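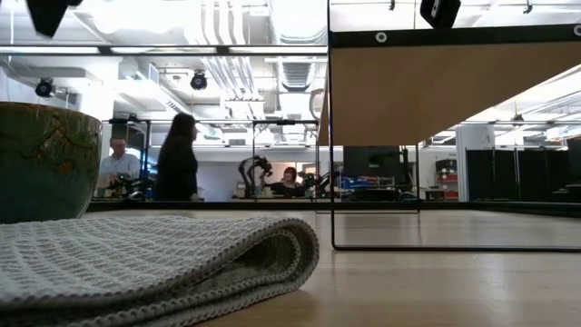
Figure 4. Folded waffle-weave towel, light gray, with a glazed ceramic pot behind it.

Home Articles Issues Authors Search
Reading time: 4 minutes
Print E-mail

4.2 Texture words in everyday speech

Waffle weave gave us our richest material. Of the 3,011 comments in the Khaemba household diaries, 373 mention towels, and the variety in them is wonderful! Writers called the same cloth "bumpy," "thirsty," "honeycombed" and (a favorite of ours) "biscuity." Kuster coded every comment by hand and Oberholzer coded a second set of 167 for comparison. They disagreed mostly over words such as "crisp," which can describe a sound as well as a feel.

Ceramics behaved differently. Diary writers tended to name the color of a glaze first and its feel much later, if at all, and a mottled glaze often drew a food word: toast, caramel, burnt sugar.

Wood fell between the two. A plain board on a plain tabletop got very few words in June, yet the same writers had plenty to say about cups, down to the feel of the rim on the lip. We find this fascinating, and it fits the Dultenine interviews, where wood was praised warmly but in a small vocabulary ("smooth," "warm," "nice").
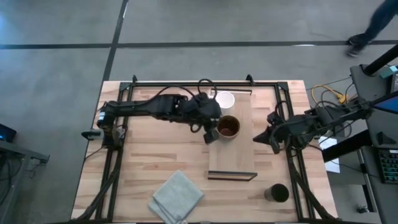

4.3 Regional differences

Writers in Pumau used more food words than those in Osico, for towels as well as for glazes. The gap was widest in entries written before breakfast.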